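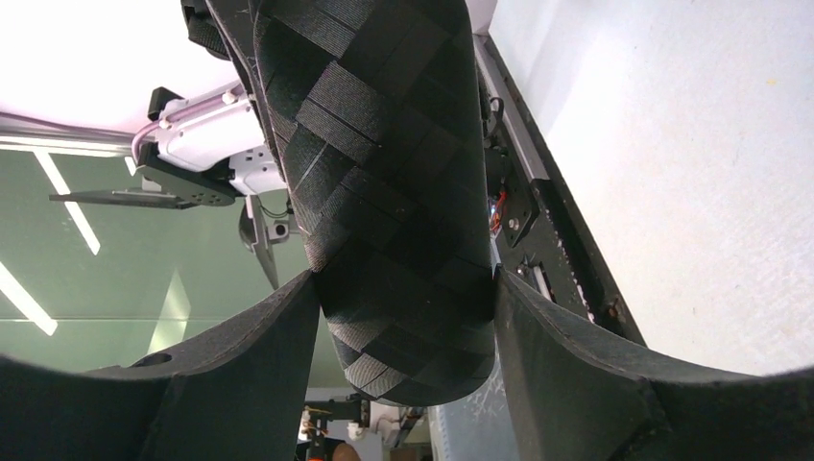

Nurhan Gezer told me I should quit calling it a walking club when all we do is stop for soup, and she has a point. We did over 200 miles between us last year, Necati and Zhuoran and the rest, and I'd guess half the talk was about lunch. February is when I love it most, though — the path out past Taltthorpe is quiet and you can hear the creek the whole way down to the bridge. 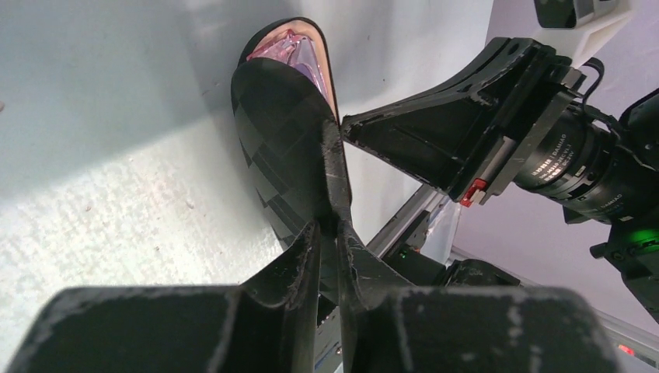
A black shoe, pink on the inside.

We leave at 8 in the morning now (I lost that vote!) and it's 2 hours to the bakery if Necati doesn't stop to chat with every dog. Come along if you're nearby. Bring a hat, and save room for the lentil soup.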